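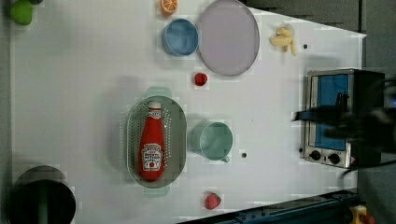
May 23, 2023
Posted to the Saltport Family Trips list by the list moderator

Hello everyone, and welcome to those of you who joined over the spring!

I've been meaning to answer this one properly, and then the garden got hold of me, so please forgive the delay. Here's what came in:

> We're taking our two (ages three and six) to Saltport for the first time in
> September, on the Dilitz ferry. My husband wants to pack light and I want to
> bring the whole house. Is there a kitchen worth using at the Rennie cottages?
> And is the walk up from the landing as bad as people say? We can't decide
> between suitcases and backpacks.

Oh, I do remember that argument. We had it every year until the kids were old enough to carry their own things, and then we had it with the kids. I've put my thoughts in order as well as I can, and I hope others will chime in where I've gone wrong.

1. The kitchen. Yes, use it! The pans are old but they're heavy, and there are plates for a crowd. Knives are another story, and I'd bring one good one. The store by the landing closes early in September, so have something for supper the first night – we always do noodles and a jar of sauce, and I have never heard a complaint.

2. The walk. It's 700 yards, uphill, and the last bit is gravel. Small wheels hate gravel. If you bring a suitcase, bring the kind you can pick up by the handle when you have to, and put the heavy things in two bags instead of one. The number 34 bus will take you most of the way if you catch the early boat, and the driver is very patient with strollers. 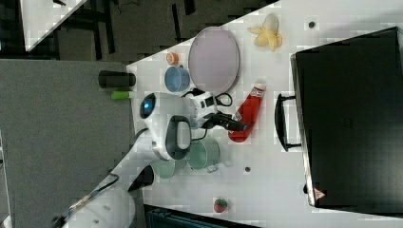
3. Toys. One bag, and let the children choose what goes in it. Ours played store on the porch for a whole rainy week and hardly looked at the beach things I'd hauled over from Skurport. A deck of cards is good for the six-year-old, too.

4. Money. The deposit is $70 and they do give it back, though it can take 20 days. Bring some cash for the farm stand, which has lovely plums right about when you'll be there.

As for the backpacks, I think your husband may be right, but I wouldn't tell him until you're on the boat home.

Do write and let us know how you get on. I love the after-trip letters best of all.

Warmly,
Your moderator

Related messages
Ferry from Dilitz with a stroller
Rennie cottages: which ones have a bathtub?
Rainy days in Saltport
Parking overnight in Skurport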